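Visit to Stustance, Dorkby
Tuesday, July 9, 2024

The robot hall at Stustance is on the ground floor, and visitors sign in at a desk before the first door. Our group had 15 people. Before we went in, Skarphéðinn Juhl read us the house rules, which fit on one sheet and were last changed in May.

Most of them concern who may stand where. A two-armed robot counts as live whenever its motors have power, even if it hasn't moved for an hour. One person holds the stop button and does nothing else - no notes, no phone. If that person needs to leave, the arms are parked first.

Chores such as emptying a bin have their own page. Bins used in the hall may hold clean, dry waste only, with no glass and no blades. Hands stay out of the bin while the robot is working at it, and a dropped bag is left where it falls until the operator calls stop.
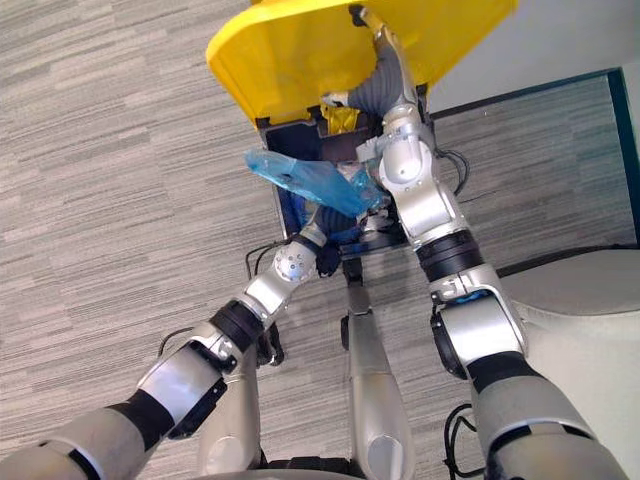 Juhl spent longest on the log. Every stop is written down, including those pressed by mistake, and the book stood at 1,278 entries when we saw it. He reads back through the last 35 each week with the operators. Brøndum, where I work, only records stops that end in damage, and I think we should change that.

I asked about cables on the floor. The rule is that they are checked before each run and again after any change of position. It isn't written on the sheet yet. Juhl said it would go into the next version.

The tour took nearly 35 minutes. Copies of the rules are kept at the desk.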